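Bits of paper and a long envelope

October, gone eleven at night

I sent it! I really did, with one minute to go on the little clock at the top of the form, and my tea stone cold beside me and one sock on. The Skarkdale residency application is in, and I've had the automatic email to say so, which I have read more times than I'd like to admit (it's two lines long and one of them is about not replying to it).

I've been making a meal of this for weeks. It began back in the spring when I saw the call on the Trenis noticeboard, the one by the kiln room that still has last year's drawing class on it, and I thought, well, paper, a river valley, somewhere to sleep and a studio with a stove. That's me, surely. And then I did what I always do and put it in a drawer until the deadline was close enough to smell.

The money is 4000 pounds, and out of that comes materials, travel and anything you want to print. I did the budget at the kitchen table with the radio on and got a different answer each time. I kept forgetting framing! I've put framing in now, quite a lot of it, and taken out the second trip home in the middle. If I get homesick I shall have to do it on site.

The statement

The statement was the worst bit. You get one page to say what you do and why you do it there and not in your own back bedroom. My first go was so grand that I blushed reading it. I'd used the word "liminal". I took that out straight away and had a biscuit. The second go sounded like a letter to the council. The third one I wrote on the bus, on the back of a dentist's reminder, and that's more or less what went in - it says I make large drawings out of pulped and dyed paper, that I want to make them from what grows and gets thrown out along one stretch of river, and that I'd like to open the door on the last afternoon and let people walk about on them in their socks.

I do worry about the socks. It might read as a joke and I mean it completely. The floor piece I made for the Brarnon show was the best thing I've done, and it only came alive once people were standing on it, all wobbly and polite, looking down at their own feet. Before that it was a big brown rectangle that I'd got very tired of. I still think the gallery would have liked it better on a wall. They were nice about it, though.

Choosing the pictures

They ask for 6 images. I had 34 in the folder marked "good ones" (there is also a folder marked "possibly" that I didn't dare open). I laid them all out on the screen very small and tried to be ruthless, and then got cross with myself for keeping the one of the blue piece, which is a lovely photograph of not my strongest work. It went out, came back in, went out again. I finally swapped it for the close-up of the torn edge, the one where you can see the nettle fibres sticking out like whiskers.

Then the captions! Title, year, size, what it's made of. I had never written down the size of the floor piece, so I had to go and unroll it in the hall, and it's longer than the hall, so one end went up the stairs. I measured the flat part and the stairs part and added them together. It's probably fine. I left it there over supper and had to eat standing up in the kitchen doorway.

I had a look at who got it last time as well, which I'd told myself I wouldn't do. One person does sound things with wire and the other one makes tiny films about moss. Both very good, both with websites that work. Mine still says my next show is one that closed in March. So that's a job for tomorrow, in case the panel go looking, and I've made myself a list so I don't just lie on the sofa being relieved.

Jobs for the rest of the week, in no order at all:

- Fix the website. Take down the March show, put up the floor piece, find out why the contact page is in a different typeface.

- Ring Trenis about keeping my studio on if I do go away. I'd rather know the worst.

- Clear up properly. There's paper on every surface and I've been stepping over the same bag of offcuts since August.

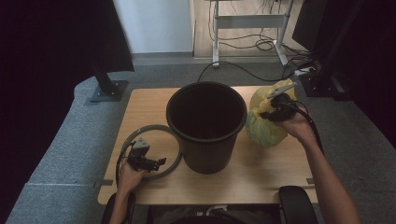

- Soak the next lot of nettles, and put the lid on this time.

- Reply to the people at Ninh about their winter fair. I think I'll say yes to a small table. I've got all those little cards left from last year and they do sell, and it's warm in there and somebody always brings mince pies.

- Post the thank-you card that has been in my coat pocket since my birthday.

We won't hear until after the new year. They shortlist first and then there's a chat over video, and I am dreadful on video, I look at my own face the whole way through and nod too much. I'll think about that if I have to. For now I'm going to roll the big drawing back down the stairs before I trip on it in the night, find my other sock and go to bed. I've left the window open in the studio, I've just remembered. Bother. It'll have to wait till morning.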